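Sillari Bedroom Laundry Set
Data card, version 5
Last updated February 11, 2021

Summary

Sillari covers one household activity: sorting and folding laundry on a bed. It was compiled by Odivance for work on cloth recognition and on the order in which people handle mixed piles. The set holds 96 sessions recorded in 32 bedrooms. Kitchens and bathrooms are in the companion set, Drorell, and are not repeated here.

Contents

Each session has one folder with the image sequence, a session sheet and a list of items. Item names come from a fixed vocabulary of 26 terms (blanket, pillow, basket, garment_top, cloth_folded, cloth_loose and so on). The full vocabulary is in terms.txt.

Labeling rules

Bedding that belongs to the made bed is labeled bedding, even where it is folded back. A blanket bunched on top of it is labeled blanket. Items inside a basket get their own label plus the flag in_container. Where a garment cannot be told from a plain cloth, use cloth_loose – do not guess from color. Curtains and wallpaper are background and carry no label.

Room conditions

Daylight only. Curtains were left as the household had them, so exposure near windows varies between sessions. Bed size and headboard type are not recorded.

Sample

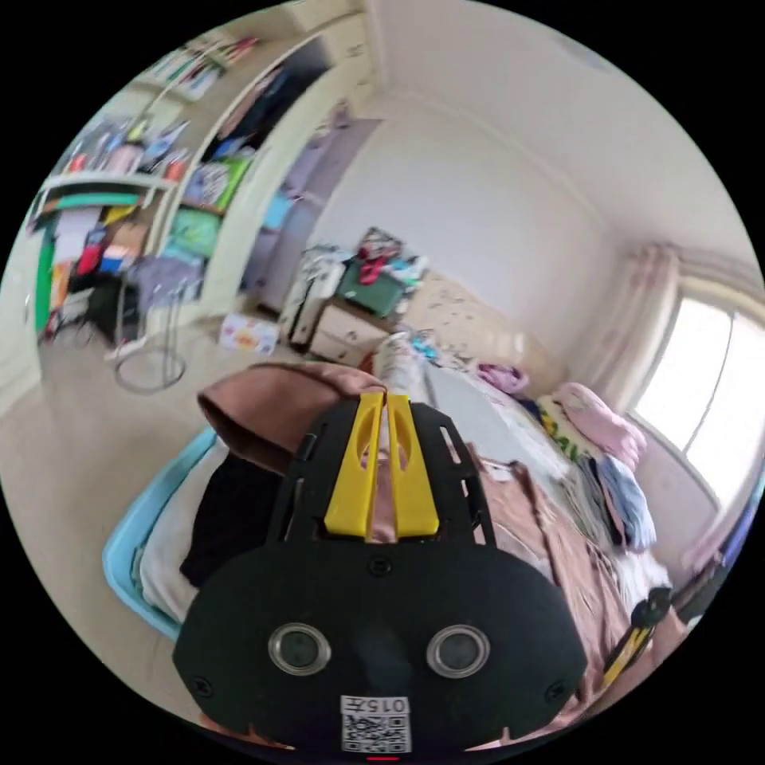
Fig. 1. Bed with brown bedding, light blue basket at left, pink blanket and patterned pillow toward the far wall.

Known issues

Brown cloth on brown bedding is the most frequent source of label disagreement. Edges in these cases were drawn by one annotator and checked by a second. Small bundles of clothing are labeled as a single item – splitting them is planned for the next version. Session sheets from the Gökçe rooms use the older term list; map them with convert_terms.py before merging.

Changes from version 4

Added the in_container flag. Removed duplicate session folders. Corrected the spelling of two terms in the vocabulary file.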